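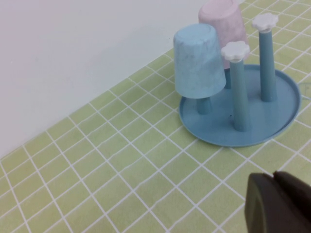 A cup rack on a checked tablecloth.

Where does the water go?

Wash a cup, stand it on a rack and leave it alone. After a while the cup is dry. Some of the water runs down and drips off. The rest goes into the air, and this is called evaporation.

Water is made of tiny bits called molecules. They are far too small to see, even with a school microscope. They are always moving and bumping into each other. Some move faster than others. When a fast one is at the surface, it can break away and float off into the air. Then it is part of a gas called water vapor.

Water does not have to boil to do this. A puddle on the sidewalk dries up on a cool day too – it just takes longer.

What makes drying faster?

Heat helps, as warm molecules move faster. Wind helps by carrying the damp air away. Spreading the water out helps as well. A wet towel hung flat on a line dries sooner than the same towel in a heap.

Try it yourself

Despina Andreadis teaches third grade in Prerton, and her class does this test every March. You need a saucer, a tall glass and a spoon.

Put two spoonfuls of water in the saucer and two in the glass. Set them side by side on a windowsill. Look at them in the morning and again after school, and write down what you see. Which one dries first?

Word to know

Condensation: when water vapor cools and turns back into drops. Look for it on the bathroom mirror after a hot shower.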